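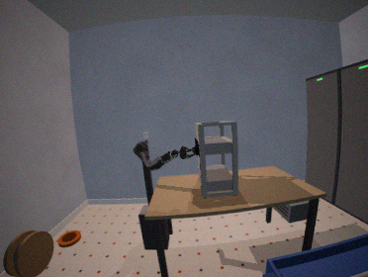

Sirkstead, the equipment hosting company, will begin using robot arms for routine rack work at its Jatlow site in October, the company said in a statement. The arms have been rehearsing the work in simulation, where they practice reaching a small rack set on a table.

The change affects technicians on the night shift, who now handle 2,650 rack checks a month. Under the plan, 332 of those will pass to the arms in the first phase. 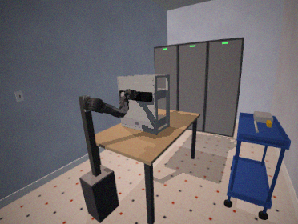

No jobs will be cut, according to operations director Thandeka Baloyi. Two technicians on each shift will be retrained to supervise the arms and will move to a higher pay grade.

"Our staff will spend less time on their knees in a cold aisle and more time on faults that call for judgment," Baloyi said.
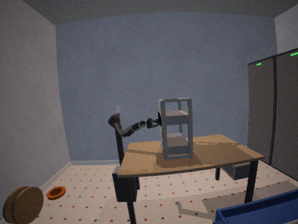

Employee representative Dwayne Halvorsen welcomed the training but asked for written limits on night work done alone – a point still under discussion. The company has scheduled 162 hours of instruction before the first arm enters service.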